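April, after supper

Sorted the snacks for the Lenstead trip. Keerthana dropped hers off at four and we used two open boxes, one for chips and one for cookies. 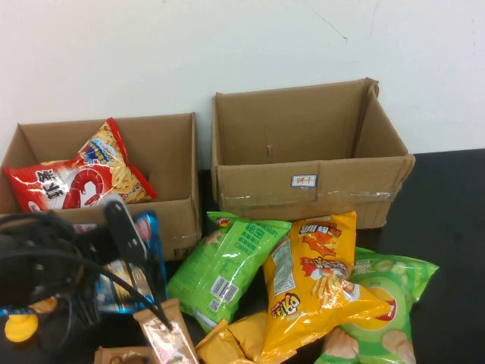

Who gets the leftovers? Jasper does, he paid for most of it.

Spent up to 70 on food in all, more than I planned — the chips were the worst of it. Ruben wants everything by the door tonight.

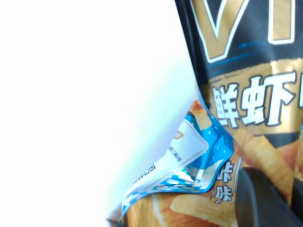

I still have to call Sille about the bus. She likes anything with shrimp, so I'll tell her about the dark bag with the gold banner, the one with the rolled sticks on the front. Then bed. My back is sore and we leave early.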